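Folding and Finishing Assistant, part-time
Culance Clothing Library, Mudaliar Yard
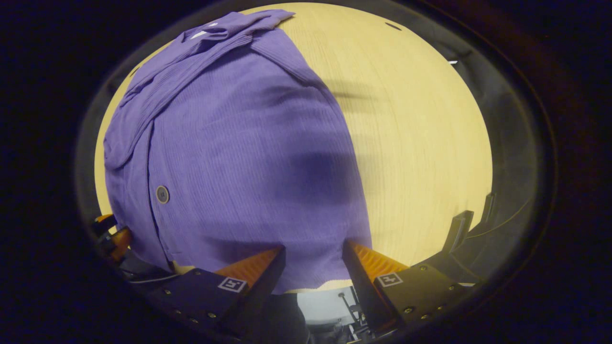

We are looking for someone patient, cheerful and reasonably tidy to join us at the finishing table, where every shirt, blouse and cardigan we lend out is looked over, smoothed, buttoned and folded before it goes back on the shelves. If you are the sort of person who straightens a friend's collar without thinking about it, please do read on (and if you have a friend like that, please pass this along to them!).

Culance is a clothing library. Members borrow what they need for an interview, a wedding, a new job or simply a change, and bring it back when they have finished with it. We began with two rails in Sânziana Voicu's spare room and now look after 3,173 garments, which still surprises us when we write it down. Shirts make up the largest share by a long way, 1,524 at the last stocktake, so you will want to be on good terms with shirts.

What the work is like

Clean clothes come up from the laundry room in the morning and are shared out between the tables. You take a piece, lay it out flat and give it a proper look: collar, yoke, cuffs, placket, hem. Is there a button missing or hanging by a thread? Is the label still sewn in at the neck? Has a sleeve seam started to go? Anything that needs a stitch goes in the mending tray with a note pinned to it, and the rest is pressed or smoothed by hand, folded to our standard size and put in the right pile.

Some fabrics want an iron and some very much don't. Crinkled and ribbed cottons, for instance, lose all their character if you press them flat, so we open out the collar, bring the sleeves in behind, ease the creases with our palms and leave the texture alone. You will pick this up quickly, and there is always somebody at the next table to ask.

In the afternoons there is packing for members who have their loans posted, and a bit of time on the front desk if you enjoy it. If you would sooner stay with the folding, that's fine too. A few of us are talkers and a few of us like the radio, and we have managed to get along so far.

Hours and pay

The post is for 12 hours a week, worked as 3 shifts of four hours each. Shifts start at 9.30 in the morning or 1.30 in the afternoon, and we will do our best to fit them round school runs, classes or another job. We pay the same hourly rate to everybody at the tables, new or old, and Sânziana will gladly tell you what it is before you apply. Holiday is paid, tea is free, and you may borrow from the library without a membership fee for as long as you work with us.

We hope to have the new person settled in by March, when the spring things come out of storage and the tables get rather full.

Who we would like to hear from

Experience in a laundry, a shop or a sewing room would be lovely but you don't need it. You do need to be comfortable standing for part of the day (there are stools at every table, and we can alter the height of the one by the window), and able to notice small things when you are on your fortieth shirt. Good eyesight or good glasses will help with buttons. We welcome people coming back to work after a long gap, and people whose English is still a work in progress.

How to apply

Please write us a letter or an email, as short or long as you like, telling us a little about yourself and which hours would suit you. There is no form. You can also call in at the front desk and ask for Sânziana Voicu, who looks after the finishing room and will show you round. Anyone we invite to meet us will spend an hour at the table, paid, trying their hand at a few garments.

Culance is on the ground floor of Mudaliar Yard, through the green gate and on the left.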